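Money > Insurance > Motor > Telematics boxes

Siritz Drive plug-in box and policy

Product pages, updated August. By the Skeltondale motor desk

Siritz Drive is a small plug-in box that sits in the socket under your dashboard and reports how you drive. It comes with a twelve-month motor policy underwritten by Woldemariam, and the pitch is that careful drivers pay less. We stock the details here so that readers can compare it with the Bimstead app policy, but we are not persuaded that everyone who fits one will end up better off.

What the box records

Speed, braking, cornering, mileage and the time of day. It does not record sound, and the sales leaflet makes a great deal of this, as if anyone had asked for it. It does record where the car is, and the leaflet gets to that on the back page in smaller type.

Every journey is given a score out of 100 and the scores are averaged over 30 days. Siritz will say which kinds of driving count against you but won't say by how much. We asked twice. The second reply was the first reply with a different greeting.

The saving

The headline offer is "up to 30% off at renewal". Note the "up to", and note the "at renewal". You pay the ordinary first-year price, which for our test quote (small hatchback, driver in their forties, street parking) came to £700. A standard policy from the same underwriter, with no box at all, was a little cheaper. So you start behind, and whether you catch up depends on a score you can't check and a renewal price you haven't seen.

There may well be drivers who do nicely out of this. Someone with a short run to work on quiet roads, home by tea time, is the sort of customer the scoring seems built for. A nurse on nights is not. Journeys after 11 in the evening are marked down however gently you drive, and Siritz calls this "exposure weighting". We'd call it charging people for their shifts. 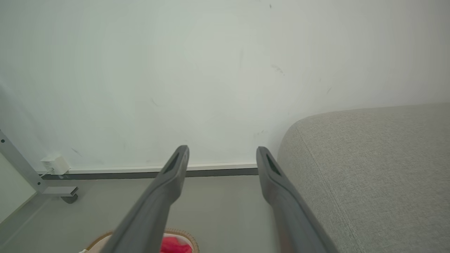

Fitting it

Find the socket, usually below the steering wheel, and push the box in until it clicks. Start the engine and wait for the green light. If the light stays amber, drive for a few minutes somewhere with decent phone signal and look again.

Most petrol and diesel cars are covered. Electric cars are "supported on selected models", and the list of selected models is not published, so ring before you buy. Take the box out before a garage plugs in its own reader, then put it back the same day. Leaving it out counts as tampering after 2 days and can lead to the policy being cancelled -- worth knowing if the car is going in for bodywork.

What happens to the data

Woldemariam keeps journey records for the life of the policy and for a period afterwards "as required". Required by whom is left open. The records can be used in deciding a claim, and the wording does not say they will only be used in your favour. You can ask for a copy, and you should do so before you argue about a score.

Compared with Bimstead

Bimstead does the same job through a phone app. There is nothing to fit, but it drains the battery and can mistake a bus ride for a car journey unless you correct it by hand. The box is more accurate. It is also harder to leave, with a fee for ending the policy early and another if the box isn't posted back.

Before you order

Get the no-box quote first, in writing, and keep it. If the Siritz price isn't lower in year one, you are being asked to take the rest on trust.

Filed under: Motor cover, Black boxes, Renewals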